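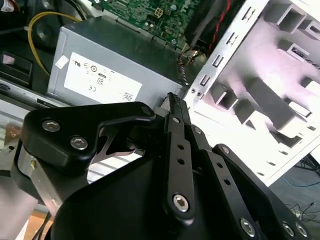
An open desktop computer case.

Every few months a company announces that it wants me to repair my own things. The latest in my inbox was Nuvis, which makes the computer under my desk, and which would now like me to know that it believes in a longer life for its products. There was a green banner. There was a link to a parts store. I have been burned by green banners, so I went and looked.

The store lists 565 parts, and the company is very proud of that number. What it leaves out is how many of them you can order. I tried for a power supply, which is the part that went bad in mine, and was told it was on back order. I tried for the fan and was offered a kit containing the fan, a bracket, a cable I already own and a printed card thanking me for choosing repair. The kit cost more than half of what I paid for the computer. At that price a sensible person buys a new one, and I have to wonder whether the person who set the price knew that.

I should say that I am in favor of fixing things. I grew up in a house where the toaster was older than I was. My complaint is with the way a perfectly good idea has been handed to the marketing department, who have done to it what they did to "natural" on a box of cereal. A product is now "repairable" if it can be opened. By that standard so is a can of soup.

Take the scores. My kettle, a Tufa, came with a repair rating of 4 out of 5 printed on the box. I would like to know what the missing point was for, because when the switch on the lid quit I found that the lid and the body are sold as one piece, and that one piece is called a kettle. I wrote to ask how the score was worked out. The reply said it reflected "a range of factors." I wrote back asking for the factors and have heard nothing since August.

Then there are the laws, which people I agree with on most things are very excited about. I read one of the bills all the way through, which took two evenings. It says that parts must be made available on fair and reasonable terms. It doesn't say who decides what is fair, or what happens to you if you aren't, and a company with a decent lawyer could drive a truck through the gap. I would still vote for it. I just won't be going to the party.

What bothers me most is where all this puts the blame. Once there is a parts store, a score on the box and a video with cheerful guitar music, a dead machine becomes my fault. I could have fixed it, after all. I must be lazy, or wasteful, or bad with a screwdriver. Meanwhile the Pumside repair shop, which did this work for a fair price and gave you a ticket with a number on it, closed two years ago because it couldn't get the parts either. There is a place selling phone cases there now.

Friends tell me I'm being sour and that a slow start is still a start. Maybe so. One of them got a new door seal for her Skamurine washer in four days and put it on herself, and she has every right to be pleased. I asked her what the next part down the list cost, the pump, and she looked it up while we were on the phone. She got quiet and then said she hoped the pump would last.

My power supply is still on back order. The email says I'll be notified. In the meantime Nuvis has sent me a coupon for a new computer, good through the end of the month.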